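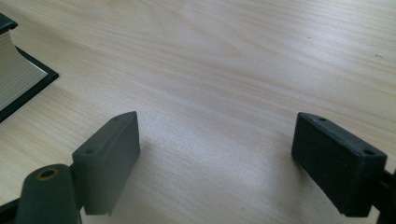
# Gradosix Two-Finger Gripper: Review for Household and Light Shop Use

**Tested with:** Gradosix gripper, Flident control software, version 8
**Setting:** Skullcombe reading room and adjoining bindery
**Overall finding:** Useful for narrow tasks; not ready for general chores

The question put to us was a plain one: can a machine clear a table at the end of the day? At Skullcombe this means lifting books, returning them to a cart, and wiping the surface. A member of staff completes one table in a few minutes and gives it little thought.

The Gradosix closes two flat, dark pads on an object from either side. Small boxes, tape rolls and paperbacks gave it little trouble. Of 200 attempts with such items, it failed on 27, mostly through poor aim on the approach.

Thick hardcover books were another matter. A book lying flat offers no easy edge, and the pads must come in very low over the table to reach it. When the grip landed on the page block alone, the covers swung open and the book twisted. We stopped this part of the test early after a 1934 atlas from the bindery shelf suffered a bent corner.

Glossy tabletops also affected results. Under strong window light the Flident software misjudged the height of the surface, and the arm paused or touched down too hard. Closing the blinds helped. Wiping was not possible without a separate attachment, which Gradosix did not supply for this review.

The older Trummer unit, kept in the bindery for comparison, is slower and much louder. It did, however, hold heavy volumes more securely once they had been stood upright by hand. Neither product could stand a book upright without assistance.

Setup of the Gradosix took nearly 8 hours, including training for two staff members. The manual is clear, although the section on pad replacement refers to a part that was missing from our box. Support answered our request within the week.

We recommend the Gradosix for sorting small, firm items of similar size on a matte bench. Libraries, schools and homes hoping to hand over the evening tidying should wait for a later model. Our unit will remain in the bindery, where it now sorts tape and binding clips.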